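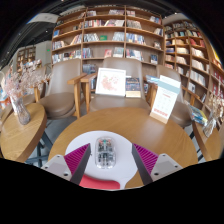
Clear-shell mouse on the white mat, round table.

April, notebook entry, exhibit build

Started at 9:10. Goal for the day was to get the Ogola room of the online exhibit walkable from door to door, with all labels loading. Got most of the way.

Catalog first. The Isudville collection export came through with 2,384 records. Of those, 616 have a photo we can use and a full provenience line (unit, level, bag number). The rest are either missing the level or have the old-style bag numbers that don't match the ledger. I am leaving those out of the build for now and keeping them in a separate sheet called "hold". Please don't merge the sheets again. Last time the sort order went and two boxes of bottle glass ended up listed as roofing nails.

Object list for the Ogola room is set at 62. Mostly medicine bottles, stoneware, buttons, a few clay pipe stems, and the enamel basin. The basin still has no model. The rim came out double on both scans, and the white enamel is too shiny for the light tent. Next try: cross-polarized light, more overlap on the rim, and turn the basin by hand instead of using the turntable, which slips under the weight.

Models. Danodeck will not take anything over its mesh limit without thinning it on upload, and its thinning is bad. It eats the embossed letters on the bottle panels. So: thin it ourselves first, bake the detail into a normal map, then upload. Did this for the first nine bottles and the lettering reads fine from standing distance. Close up it goes soft at the shoulder. Acceptable.

Scale problem again. Three of the pipe stems came in at 1,000 times size, so one of them went through the wall and out over the entrance. The scans were exported in millimeters and Danodeck reads meters. Fix is to set the unit at export. I added it to the top of the checklist in capitals, but whoever does the buttons should check one before doing the whole tray.

Labels. Moved them from beside the cases to the front edge, tilted. Reading height is better for the seated view now. Text is capped at two short paragraphs, with the longer version behind a click. The label for the stoneware crock still says "circa" twice. The one for the bone toothbrush says it was found in the privy, and the ledger says the cellar fill. Ledger wins until somebody shows me otherwise.

Navigation. Walked the room with mouse and keyboard, then with arrow keys only. With keys only you can get stuck between case 4 and the bench. Moved the bench. With the mouse, turning is too fast at the default setting, and a person who has never played a game will spin past the doorway. Cut the turn speed by half and it feels slow to me, but I have been in this room for weeks and am a poor judge. Need to try it on people from the intro class.

Sound. The room tone loop has a click where it repeats. Trimmed it, still there. Turned it off.

Amell section: not touched today. The floor plan is in the shared folder, but the north wall is drawn from the 1:50 sheet and the rest from the survey points, and they disagree at the corner. I would go with the survey points and redraw the wall. Cases can be placed before that as long as they stay off the north side.

Backed up at 4:40 to the lab drive and to the second disk in the cabinet.

Left to do:
- basin, third scan
- bottles 10 through 18, thin and bake
- fix crock label and toothbrush label
- ask the collections office for photo permission on the tin toys
- test load time on the old laptop (it took so long last week that I gave up waiting)
- redraw Amell north wall

The light tent is folded behind the door. The left lamp needs a new bulb, same type as before, spares are in the second drawer.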